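**Wanted: somebody who likes folding sweatshirts (yes, really)**

Hi! I'm Bohumila Tichý and I run Bruma, a tiny secondhand clothing shop that lives mostly in my spare bedroom. I have 58 sweatshirts to get folded, tagged and listed before the summer sale, and I need two people to help me do it.

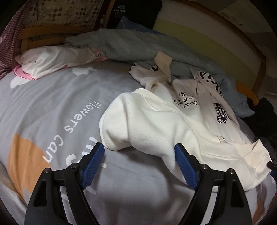
The work is pretty easy on the brain. You take a piece off the pile, straighten the sleeves, check the cuffs and hem for stains, fold it to our size and write up a tag. I'll show you my fold on the first day, and if yours is better I'll happily steal it! Shifts start at 9 in the morning and we stop for lunch (I cook, you eat).

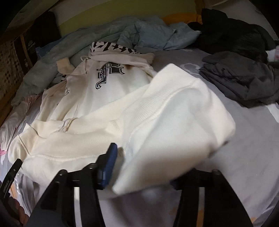
You don't need shop experience, but I'd love someone with a good eye and clean hands, because we get an awful lot of white and cream. Hoods are what slow most people down. I want the lining checked too, and if it's printed, like the one on that white hoodie with the big gothic letter, please say so on the tag. Buyers ask me all the time. Zippers get run up and down twice.

Pay is hourly, every Friday, and you get first pick from the rejects box.

Write me a few lines at the Bruma shop page and tell me which mornings you're free. Posted 5/27/23.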